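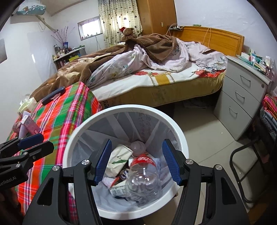 *Bedroom bin with its liner in, big clear bottle in with the rubbish. Gripper jaws open over it.*

Notes from the Doltside open day, January 12, 2020. Typed up quick before I forget the lot. Went for the robots, came home with bin tips. Fine by me.

The demo was hand-held grippers doing ordinary tidying. Kalkidan Abera ran it, Chun-yin Poon did the talking. Jaws open over the bin, pick, lift, next thing. Slow! But you notice what makes rubbish hard to pick up, and it's the same stuff that annoys you at home.

## Bins

- Fold the liner well over the rim, then push it down to the bottom with your fist. Air trapped underneath = bag creeps up.
- Squash bottles before they go in, cap back on after. A full size one eats half a bedroom bin.
- Wrappers inside other wrappers. Crisp packet makes a good pouch for the little ones.
- Spare liners live under the one in use. Saves a trip to the kitchen evry time.
- Tissues last, on top, or they stick to everything.

## Picking things up

Asked Chun-yin if a cheap litter picker does the same job. For most things yes. His tips:

1. Grab bottles by the neck, not the middle. Round and shiny slides out.
2. Soft packets by a corner.
3. Wipe the pads with a damp cloth, bit of washing up liquid. Dusty pads don't grip.
4. Open the jaws wide *before* you get to the thing. I always do it too late and knock it under the bed.

Tried one myself, took me four goes to get a bottle. Arm ached after. Mum's picker is lighter, she'd hate this one.

## Beds

Cheuk-hei Ho had a go at a blanket with hers. Heavy fleece just bunches. Shake it from the short end, by hand, quicker. Quilt flat first then fleece over.

Next one is at Rastport in March, around 48 places I think. Take a cardigan, the hall was freezing. Will add the drawer liner tip when I find were I wrote it.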